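# Chapter 6: When Did That Happen? Time, Clocks, and Lining Up Your Data

I'm going to start this chapter with a bug that cost me most of a March, and I'm still a little sore over it.

We had a policy trained on demonstrations, the usual kind of thing: images in, gripper motion out. It worked well on slow tasks. On anything quick it would reach for the object, close its fingers just short of it, and then carry on as if it were holding something. Baltasar Campos, who shared my desk that year, was sure it was the network. I was sure it was the calibration. We retrained it (twice!), I redid every calibration file we had, and the fingers went on closing on air.

The problem was 86 milliseconds. The camera images were being stamped when they arrived at the computer, and the finger widths were being stamped when they left the sensor. So every image in the data set was paired with a finger width from a slightly different moment. If the hand is moving slowly, you'd never notice. If it's moving fast, 86 milliseconds is a couple of inches of travel, and the network had learned exactly what we'd taught it.

You've already met coordinate frames in Chapter 4 and filters in Chapter 5. Both of those chapters quietly assumed that when I handed you two measurements, they came from the same instant. I'm taking that assumption away now. Sorry! It was nice while it lasted.

## 6.1 Three times for every reading

Pick any reading in your log. It has at least three times attached to it, and your software probably kept one of them:

- **Capture time**: when the thing was measured out in the world.
- **Arrival time**: when the bytes showed up on your computer.
- **Processing time**: when your code got around to looking at them.

I'll write these as *t_c*, *t_a* and *t_p* for the rest of the book. The gap between capture and arrival is the **latency** of the sensor, and the wobble in that gap from one reading to the next is the **jitter**. Latency you can measure once and subtract. Jitter is the nasty one, and it gets all of Section 6.4 to itself.

Most drivers will give you *t_a* and call it "timestamp" with no further comment. Please go and read the driver. I mean it, go and open the file and find the line where the clock gets read. Senyo Agbenyega, who wrote the first version of the logging code used in our exercises, made everybody on his team do this before they were allowed to merge anything, and I've stolen the habit from him.

A hand-held gripper is a good thing to think with here. A person carries it, so there are no joint encoders and no controller loop handing you a steady beat. You get pictures, you work out the pose of the gripper from them, and you work out how far the fingers are open, often by looking for a printed marker on each finger. All of it has to end up on one timeline before the planner in Chapter 9 can make any use of it.

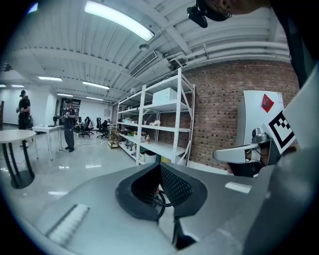 Why not just use arrival time for everything and skip the trouble? Because different sensors take different amounts of time to deliver their data, so two readings that arrive together may have been captured well apart.

That goes for readings computed from other readings, too. Suppose you detect a marker in a picture and turn it into a finger width. The detection might finish 28 milliseconds after the picture was taken, but the width belongs to the picture. Give it the picture's capture time. I've seen good people stamp it with the time the detector finished, and I've done it myself, and it's a miserable thing to find later, when the error moves around with how busy the processor is.

## 6.2 Measuring latency with almost no equipment

You don't need a fancy rig for this. Here's the recipe I use, and it's the first exercise of the chapter, so you may as well read it with a pencil in your hand.

1. Put a running clock on a computer screen. It should show milliseconds, and it should be driven by the same computer that records the data.
2. Point the camera at the screen and record for 30 seconds.
3. For each picture, read the clock shown *in* the picture. Call that *t_shown*.
4. Compare it with the arrival time your driver wrote down. The difference, *t_a − t_shown*, is your estimate of the latency.
5. Plot the differences. Don't just average them! Look at the plot first.

A caution on step 4: the screen has a delay of its own. A slow monitor shows you a time that's already stale, and that makes the camera look slower than it really is. Melahat Ekinci tried this with the old projector in her classroom and got 192 milliseconds for a camera she knew to be much quicker. The rest belonged to the projector. Use a fast monitor, and write down which one you used.

For the finger width you'll want a different trick. Open and close the fingers sharply in view of the camera, then plot the width from the picture and the width from the sensor on the same axes. You get two curves with nearly the same shape, one shifted sideways. Slide one over until they line up, and the distance you slid it is the offset between the two streams. Section 6.3 shows how to let the computer do the sliding (it's called cross-correlation, and it's friendlier than it sounds).

## 6.3 What you'll build

By the end of the chapter you'll have a small tool, which the code repository calls Tilell, that takes a folder of recordings and gives back a single table with one row per time step. It has to do these jobs:

- subtract the measured latency from each stream
- pick one stream to be the master timeline
- interpolate the others onto it
- refuse to interpolate across a gap that's too long, and tell you where the gap was

That last job is the one students leave out. Interpolating is so easy that it's tempting to let it run across half a second of lost tracking and draw a beautiful straight line where there was no data at all. The table looks perfect and the policy learns a motion the person never made.

One piece of advice before we get into the sliding: keep the raw logs. Never write corrected times over the originals. Put them in a new column, with the offsets saved next to them in a plain text file. When I finally found our March bug, I could fix every recording in an afternoon because the original stamps were still sitting there untouched.

Let's start with two curves and no noise.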